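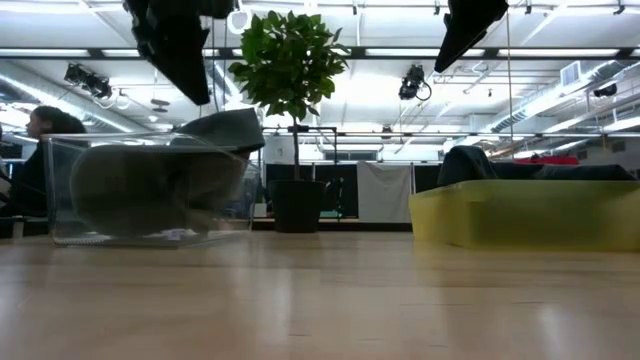
Stundavlow wrote in to ask whether the second edition still uses the paper effort track, and whether a campaign begun under the first edition can be carried over. The track has been replaced by a dial. First edition campaigns can be carried over at the end of any chapter, using the conversion table on the last page of the rulebook.

Baline: The Salt Roads, Second Edition
Cooperative fantasy campaign game
Publisher: Liao
Item no. 2093

Overview
Baline is a tabletop campaign game played in linked sessions. The players run a caravan company crossing the dry country between the port of Balville and the inland wells. One player may act as referee, or the event deck may be used in place of a referee. The deck handles encounters, weather and prices. It does not handle conversation with non-player characters, and groups who want a lot of that should appoint a referee.

Contents
Rulebook, 214 pages, sewn binding
Event deck, 185 cards
Double-sided route map
Effort dials, one per player
Caravan ledger pad
2 ten-sided dice

Play
Each session covers one leg of the route. The company sets its load, chooses a road and draws events until it reaches a stopping place. Tests are made by rolling both dice and keeping the one nearer to the effort value shown on the dial. Raising effort before a roll costs water. Water is tracked for the company as a whole - players do not hold separate supplies.

Characters have a trade, a debt and up to four skills. There are no levels. Skills improve when a debt is paid down, and new debts may be taken on at Balville or at any marked well.

Changes from the first edition
Effort track replaced by dial.
Night travel rules rewritten and moved to chapter 3.
Duplicate event cards removed.
Map rescaled. First edition route overlays do not line up with the new map.
Barter table now includes cloth and lamp oil.

Compatibility
The Balville Harbor supplement works with both editions. Page references in the supplement follow the first edition. A sheet of corrected references is packed with copies printed after August and can be requested separately for older copies.

Card size is standard poker. The box insert holds sleeved cards in thin sleeves only - thick sleeves will keep the lid from closing.

Replacement parts
Dials, dice and single cards are supplied on request. Give the item number and, for cards, the number in the lower left corner. Maps are not sold separately.

Page updated Tue 30 January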